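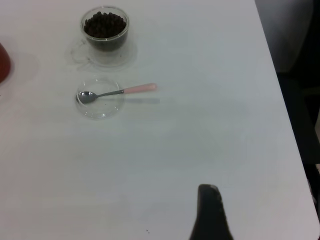 4.2 Demonstration at the Kamport open day

The scooping task was shown to the public at the Kamport open day in October, using the same arm and the same policy weights as in Section 4.1. Visitors stood behind a rope 2 m from the table and could ask the operator to start a run at any time. We did not retrain for the venue. Lighting was overhead and uneven, and the wrist exposure was fixed at the laboratory setting.

The policy had been trained on 300 teleoperated episodes collected at Zullmont, with a further 1000 simulated episodes used only for the grasp stage. The Beltau controller ran at its default rate, and its log was kept for the whole day – including idle periods, which we exclude from the analysis below.

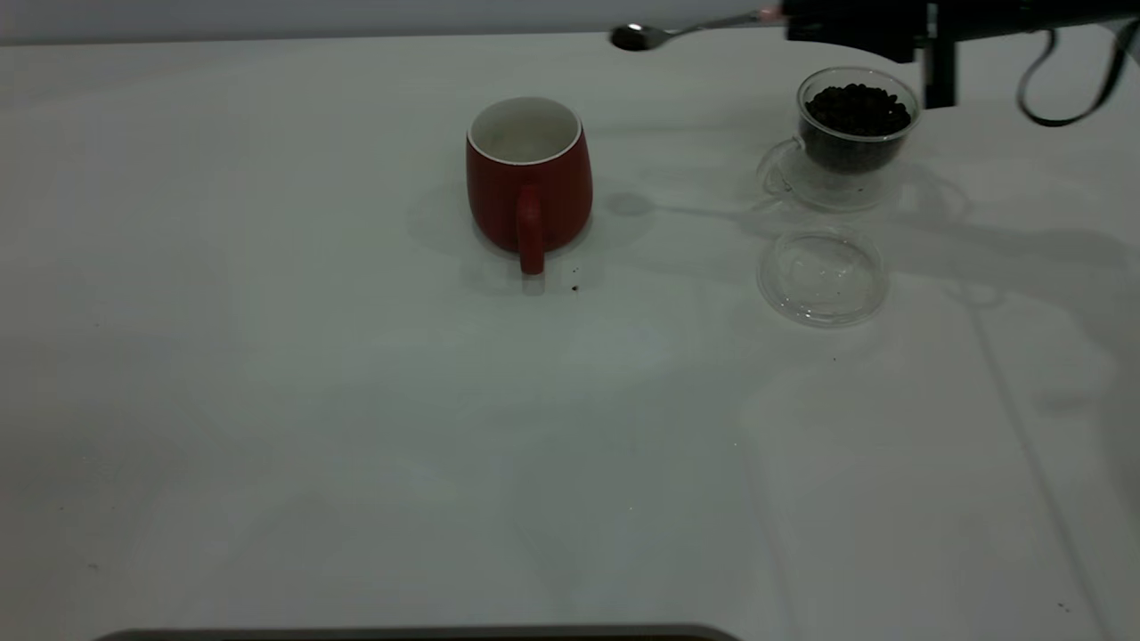 Figure 6. Bean transfer task at the open day, side view. The spoon is held above the table, with the mug to the left and the cup of beans to the right.

Transfer is the stage where the open day differed most from laboratory practice. In the laboratory the table was wiped between runs, but at Kamport the operator reset the objects by hand and left small debris in place. The dark crumbs beside the base of the red mug in Figure 6 are typical of what the cameras saw by the afternoon. Doležal features, which we use for localising the rim, were not noticeably affected by specks of this size. The clear glass cup and its saucer were harder, as their outlines are faint against a white surface, and the rim estimate drifted when visitors' shadows fell over the table.

Visitors asked most often about speed. Each run was capped at 2000 control steps, and several people remarked that the pause before the spoon was lowered looked like a fault. It is the settling check described in Section 3.3, and we have kept it – removing it increased spillage in earlier trials.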